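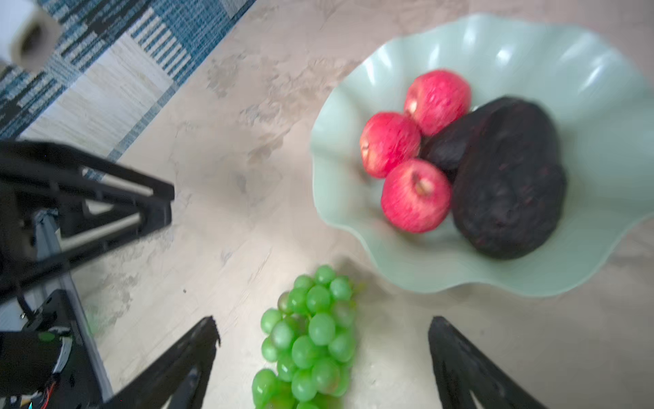

Red apples in a scalloped green bowl.

Hepburn Scratch Card Pays Out a $3190 Weekly Prize for Life of the Season

HEPBURN, 11/07/2022 - A scratch card bought at the Clirner convenience store in Hepburn has won the top prize in the Estavine Summer Scratch game, and we could not be happier for the winner! The card pays $3190 a week for 37 weeks, the biggest prize in the game, and it is the first of its kind to be claimed since tickets went on sale in June.

The winner, who has asked to stay anonymous, bought 2 cards on the way home from work. The first won nothing. The second sat in a coat pocket until after dinner, and then the whole house was awake until midnight - including the neighbors, who came over to check the numbers.

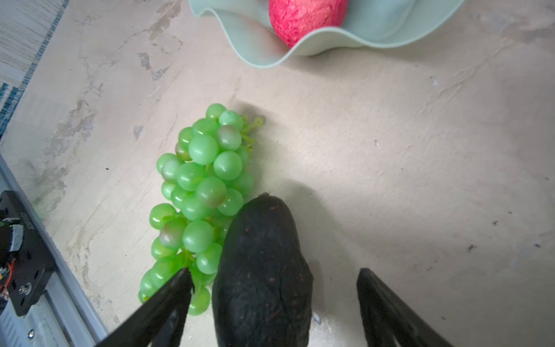 Speaking through game operator Vurier, the winner said the first check will go toward a new roof and the second toward a long train trip, and that the family still plans to buy its cards at the same counter.

Clirner will receive a seller's bonus, and the store is putting it toward new front windows. Congratulations to everyone behind the register!

Top prizes are still out there, with up to nine left to be claimed. Estavine Summer Scratch cards stay on sale at Vurier sellers until the last one is gone. Players must be 18 or older. Winning cards should be signed on the back and kept in a safe place until they are claimed.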